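What Lives on the Kitchen Worktop?

A page for young readers from Skolgate Children's Pages

Every kitchen has a flat place where people work. In Britain we call it the worktop, and some people say counter. You put the bread there when you come from the shop. You stir the cake there. Perhaps you also do your homework there when the table is full!

Let us look at this place slowly and learn how the things on it do their work.

What is the worktop made of?

A worktop can be wood, metal, plastic or stone. One beautiful stone is marble. Marble began its life as another stone, limestone, deep in the ground. There it was pressed and heated for a very long time, until it became hard and full of small crystals. If other minerals were mixed in the limestone, they stayed in the marble as thin lines. We call these lines veins, like the veins in your arm, but there is no blood in them.

Put your hand on a stone worktop and it feels cold, even in a warm room. The stone is not really colder than the air. It takes the heat away from your hand quickly, and your skin notices this. Bakers like marble for the same reason, as the butter in the pastry stays firm on it.

Marble has one enemy, and it is lemon juice. Lemon juice is an acid, and it can leave a dull mark on the shine. So wipe it up soon.

Where do the knives sleep?

Kitchen knives should not lie free in a drawer, where fingers can meet them by surprise. Many families keep them in a knife block. The old kind has deep slots, and each blade goes inside one. Another kind has magnets hidden under the wood. Steel is pulled by a magnet, so the blade stays on the front and the handle stands up at the top, ready for a grown-up hand.

Why are there different knives? The small one is called a paring knife, and it is good for peeling an apple or taking the eyes out of a potato. The wide one is the chef's knife. It is for big jobs, such as cabbage and onions.

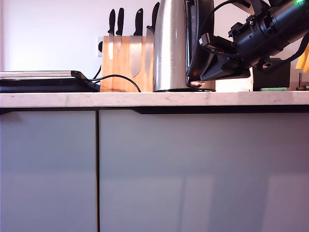 Electricity in the kitchen

Kettles, toasters and sandwich presses all need electricity. It comes through wires in the wall to the socket, and the plug joins the machine to it. In British homes this electricity is 230 volts. The small battery in a torch has less than two volts, so you can see that the wall is much stronger!

Water and electricity are bad friends. Dry your hands before you touch a plug, and ask an adult if you are not sure.

A kettle makes water boil at 100 degrees Celsius. A cup of tea can still burn you many minutes after it is poured, so keep cups and kettles well back from the edge.

Words to remember

Vein: a thin line of another colour in stone.
Magnet: a thing that pulls iron and most kinds of steel.
Volt: we use it to measure the push of electricity.

Something to try at home

Take a fridge magnet and walk through your kitchen with an adult. Try it on 5 things, for example a spoon, a tin, a cupboard door, a saucepan and a cup. Write down which ones pull the magnet. Some steel spoons do and some do not, so try more than one spoon.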